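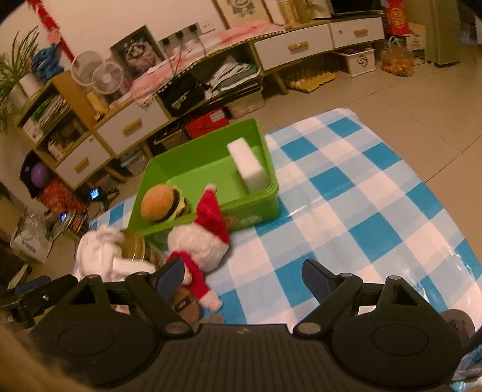

The gripper above the practice table. The green bin with the plush hamburger in it is where the toys should go.

Category: Visits & Open Days

On Thursday I went to the open day of Girska, a small company in Purkbridge which records how people do housework, so that robots can learn from it. I came by the bus from Enden and arrived a little early, and the coffee was already on the table in the hall.

I expected a big laboratory. The place where they teach is more like the home of somebody's aunt. There is a checkered tablecloth in blue and white, very shiny, and behind it a long low cabinet with drawers, a potted plant and a pink and red runner over the top. Our guide, Maysoun Twal, told us that a robot which has seen only clean white tables becomes confused in a real living room.

The work is simple to explain. You hold the gripper in your hand, you pick up a toy, you put it in the bin. The camera sits on the tool and looks at the same thing as the fingers. One such action they call an episode, and for one task they want 1,000 of them. Maysoun said they had 600 for the toys when we visited.

Each visitor could try for 14 minutes. My first toy was the one with the red Santa hat. I closed the fingers too quickly and took only the hat, so the toy turned around and fell on its face. The second time I went lower, with the fingers on both sides of the body, and it was better. Maysoun asked me to move slower and not to stop in the air to think – the robot will learn the stopping also. This was the hardest part for me. The plush hamburger is much easier, it is round and forgives everything.

In the next room they showed the other method, by remote control. You move two small arms and two large arms repeat after you. I found it tiring, and my left hand was always late. A man from Morais, who came with his daughter, folded a napkin with it on the first try. She was eight and did it faster than him.

At the end we saw an arm doing the task from earlier recordings. It put four toys in the bin and pushed the fifth one off the table. People clapped anyway.

Entrance is free, but you must write your name on the list at the door. The next open day is in September. The stairs are steep and I did not see a lift.

Comments (3)

Thu Quách: I was in the afternoon group. We got the spoons and not the toys, and I was jealous. Did they let you keep your recordings?

Author: No, but they sent me a short clip by e-mail. My hat episode is in it.

bramble_k: Is parking possible there, or only the bus?

Contact | Copyright, all rights reserved | Back to top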